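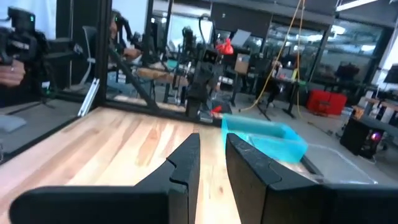
## Caballo joven que se planta al salir solo al campo

Mi potro lleva 6 salidas montado. Con otro caballo delante va tranquilo, pero solo se para a los 2 minutos y se da la vuelta. En pista no hace nada raro. ¿Insisto o espero a abril?

*Publicado por Irkex, 2019-01-08*

**Mollel**

Yo volvería a sacarlo a mano por el mismo camino, una semana entera. Cuando se plante, espera sin tirar y pide un paso.
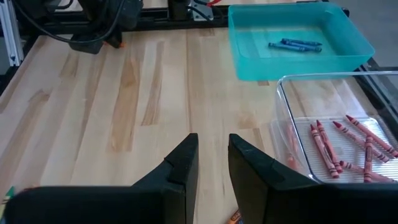
Si lo da, afloja la cuerda y sigue un poco más. Luego repites montado y vuelves a casa antes de que se agobie. También miraría la silla, que a esa edad cambian mucho de lomo.

**Gemerex**

El mío igual. Espuelas y adelante, se le pasa.

**Mollel**

Espuelas con 6 salidas, no.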